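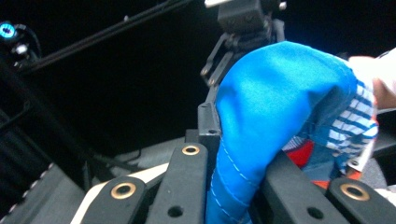

Reading time: 4 minutes

Thursday, late afternoon. Blue vat, day two of fussing

Right, before I forget everything. The big indigo vat was sulking again this morning. I lifted the lid before I'd even taken my coat off and there was no coppery skin on top, just a flat navy soup with a few sad bubbles at the rim. It smelled fine (well, fine for that vat), so I don't think it has gone sour. It's been too cool in the dye room all week, even for June, and I'm pretty sure the heater got switched off at the wall by somebody plugging in the iron. Possibly me!

I warmed it up slowly with the jacket on, gave it a stir along the side so I didn't beat air into it, and left it with the lid on until after lunch. When I looked again it had gone that murky yellow-green under the surface and the skin was coming back. So I fed it a spoonful of fructose dissolved in warm water, another pinch of lime, and walked away. Walking away is the part I'm bad at.

Ehsan Rizvi came by around then and reminded me that last time I kept lifting the lid to check and basically undid my own work. Fair. He also wants it written down that the lime is the one in the Lambert tub now, the old tub is empty and should go in recycling, please and thank you.

Strips first

I cut test strips from the leftover cotton twill and from the slubby stuff that came with the last Drodari order. Both scoured yesterday with soda ash, rinsed until the water ran clear, kept wet overnight in a bucket. I marked them with knots in one corner, as pen always ends up unreadable. One knot for twill, a double knot for the slubby one.

Each strip got a dip, a good long airing on the rack, then another dip, up to 8 dips for the darkest ones. The twill behaves like it always does: it comes out green, turns while you're still reaching for a clothespin, and builds up nice and even. The slubby cotton is a different animal. It grabs a ton of color on the very first dip and then barely moves for the next few, so the steps between strips are uneven. Pretty, though! I'd wear it. If we want a proper graded card out of it we'll have to weaken the vat a lot for the pale end, or make a small separate one in the stockpot.

I also had a piece of polyester satin left from the scrap drawer and I chucked it in just for fun. It came out a grubby gray-blue that mostly washed off in the sink, exactly as you'd expect. Not doing that again, it leaves fuzz in the vat.
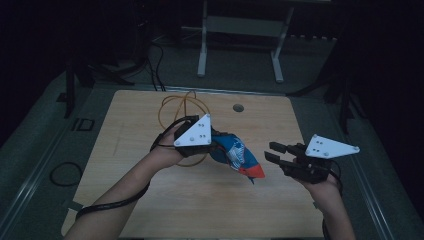 Rinsing, rubbing, swearing

This is where it got messy. I rinsed everything in cold water, then a vinegar rinse, then the hot soap bath, and the soap bath turned blue right away. I mean really blue. The darkest twill strip was the worst culprit. I did the rub test with a dry white rag, ten strokes, and then with a damp one, and the damp rag looked like I'd cleaned a fountain pen with it.

My guess is that I rushed the airing between the later dips. I had the window open at first and everything was turning quickly, then the rain came in sideways and I shut it, and after that I was probably putting strips back in while they were still a bit green in the middle. Ehsan thinks the vat was simply too strong and the pigment was sitting on top of the fiber. We could both be right. I've put the strips through a second soap bath and they're on the line now, so the next person in can do the rub test again once they're bone dry.

The Prallatico people were asking whether our blue would hold up in contact with white trim, and after today I'm not promising them anything.
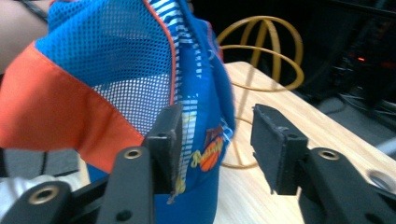
I'd want several washes on a finished sample before I'd say yes to that, with the white sewn right up against the blue and not just tumbling around in the same load. Piping is the part I worry about, the seam stays damp longest and any loose pigment heads straight there. A strip of twill with a white binding down one side would be good enough for a first go. I'll cut it tomorrow if the shears come back from sharpening.

Other bits. The recipe for the mid blue is card 401 in the box, and I've corrected the lime amount on it, as somebody (me again) had written it down double. The Zorklow thermometer reads about 2 degrees high against the glass one, so either trust the glass one or do the subtraction. The rubber gloves on the left hook have a hole in the thumb. I know this because my thumb is blue.

To do: skim the vat, check the heater before going home, no lid lifting before lunch. Buy clothespins.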